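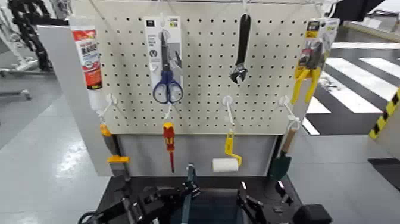

Storage for small tools, as promised, after three people asked the same thing under the drawer post. Get it on the wall or on a stand and out of the kitchen drawer. Pegboard is the cheapest way I know. A white one shows the tools up best and bounces a bit of light back at you, handy in a dark shed. Hang an adjustable wrench by the handle end, jaw down, so you grab it the right way round. Tubes of sealant or adhesive go cap down too. Scissors can stay on their backing card until you need them, the card has a hanging hole more often than not and you save a hook.

Right, rest of the list. No order to it.

Hooks. Buy more than you think. They ping out when you lift a tool off in a hurry, and they roll. A dab of hot glue behind the hook stops it, peels off later if you change your mind. Cable tie through the next hole does the same job.

Leave a gap behind the board. Hooks need somewhere to go! Battens top and bottom, 24 mm is plenty. I screwed my first one flat to the brick and had to take the whole lot down again.

Lay it out on the floor first. Everything you use weekly goes between waist and eye. Heavy stuff low. Things you use at Christmas can go up by the ceiling with the cobwebs.

Outlines. Some people draw round every tool. I did it in marker, regretted it, now use a soft pencil. You still see what's missing but you can rub it out.

Half-used sealant. Screw in the nozzle, leave a little worm of it sticking out about a finger's width and let it go hard. Next time pull the plug out with pliers. Works for me most of the time, not on the fast-curing stuff. Write the date you opened it on the tube. Mine says February and no year, so, useless.

Scissors going sticky from parcel tape - white spirit on a rag, wipe away from the edge, then a drop of oil at the pivot. Not the kitchen pair obviously. Cutting through folded foil a few times takes the roughness off a dull pair. It won't sharpen them properly whatever anyone says.

Stiff adjustable. Back the jaw right off, old toothbrush, bit of paraffin round the worm screw, wipe, light oil. And pull so the force goes on the fixed jaw. My grandad shouted this at me across a yard for years and I still do it wrong under the sink.

Rust. White vinegar overnight in a jam jar, scrub, rinse, DRY IT, oil it. If you skip the drying it'll be orange again by lunch. Don't do this with anything plated, the finish goes cloudy.

Screws. Stop keeping them in jars by size if you never look at the sizes. I keep mine by job: shelves, hinges, outside, mystery. Mystery is the biggest jar.

Sandpaper - write the grit on the back of every peice before you tear it up. Coarse in one envelope, fine in another.

Silica gel packets out of shoe boxes, chuck them in the toolbox. They do get full up in the end, so swap them when new shoes happen.

Magnet strip. The kitchen knife sort is fine for drill bits and small screwdrivers. Mine is a Liklow one, second hand, one end slightly bent. Not for anything with a battery or a display, I wouldn't risk it.

Laiba Siddiqui wrote in with this for labels: masking tape, biro, then clear tape over the top. Lasted her 9 years on the paint tins in a damp cellar. Put the room and the wall on it as well as the colour, "Merkska hall, left of the door" beats "cream" every time. Also a blob of the paint on the lid.

Paint tins again. Run a rubber band round the tin top to bottom and wipe the brush on that. Keeps the rim clean so the lid comes off next time. Bang the lid down with a block of wood, not the hammer straight on.

Joaquim Falcão asked what to do with offcuts. Anything shorter than your forearm, firewood or glue-stirrers, unless it's nice hardwood. Be strict. I wasn't and there are offcuts behind the boiler from the last house.

Pilot holes near the end of a board. Always. If you've no thin bit, nip the head off a panel pin and use that in the drill, it'll do 10 holes or so in softwood before it bends.

Gloves: peg them up by the cuff to dry. Inside out first if they're lined.

Broken tape measure spring, don't open it. Just don't. Bin.

More when I've sorted the bench. Drawer runners are next, and then the thing with the candle wax if I can find were I wrote it down.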